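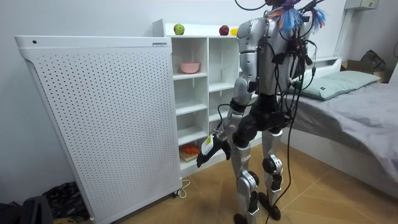
Low-shelf reach, bedroom set, fixed camera view.

Category: Data Collection > Teleoperation > Recording Problems
Print this ticket | E-mail this ticket

Subject: Arm stream falls behind the video on low-shelf episodes
Opened by: Seidu Alhassan, Losilo site
Assigned to: Kwadwo Sowah, Kalimitz recorder support
Status: Open, workaround in place

Seidu wrote:

Hello Kwadwo, and thank you again for the help with the storage drive in April, it has been running beautifully ever since. I have a new one for you, I'm afraid, and it's going to take me a few paragraphs to lay it all out, so do get yourself a coffee first.

We are collecting reaching and picking episodes for the Osei set, target 2,000, and the trouble is only with the bottom shelf. When I play an episode back with the joint readings drawn over the video, the arm in the readings arrives late. On the upper shelf the two line up very nicely. On the bottom one they start together and then drift, and by the end the readings are up to 9 frames behind the fixed camera. The episode still gets saved with a green check, which is what worries me most — if I hadn't been curious and opened a few by hand, the whole batch would have gone off to training with the wrong action paired to every picture.

What I have tried so far: restarted the recorder, restarted the camera service, swapped the network cable at the desk end, and recorded a short batch with the preview window closed. The preview one helped a tiny bit, or I wanted it to!

Kwadwo replied:

Good to hear from you, Seidu, and please never apologize for a long ticket, the short ones are the ones that take me all week. Could you tell me two things? First, are the joint readings being stamped when they leave the arm controller or when they reach the recorder? You'll find it in the Borard settings page under Clock Source. Second, is the episode length the same for both shelves?

Seidu wrote:
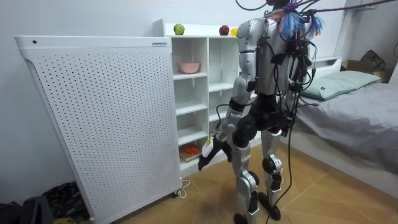 Clock Source was set to "on arrival," so I think you have put your finger on it already. The low-shelf episodes are also a good deal longer, as the operator slows down to bring the hand in at the front edge of the shelf. That would give the delay more time to pile up, if I understand you right. I also wondered about the object itself, the small orange one on the board in the bottom-left compartment, because it takes up so little of the view that a few late frames matter much more there than they would with the apples up on top. I changed the setting to "at source" and recorded 100 fresh episodes on Saturday morning, same shelf, same object, same operator. The drift is gone in every one I have opened, though I've only gotten through part of the pile.

Kwadwo replied:

Wonderful, that's a very encouraging start. Please finish checking all 100 before we call it fixed, and look at the last few seconds of each one in particular. For the older low-shelf episodes, don't delete anything yet. Tag them "late-arm" and leave them out of the export. I have a little script that may be able to shift the readings back into place by matching the start of the wrist movement, but I'd like to try it on a copy first — a steady drift is easy to undo and a jumpy one isn't.

I'm also asking the Borard folks why the green check doesn't compare the two clocks. It really should.

Seidu wrote:

All tagged and held back from the export. I'll go through the rest of the new ones tomorrow after lunch and add the episode numbers here if any look off.

Kalimitz Support Desk | Contact us | Copyright Kalimitz, all rights reserved | Back to top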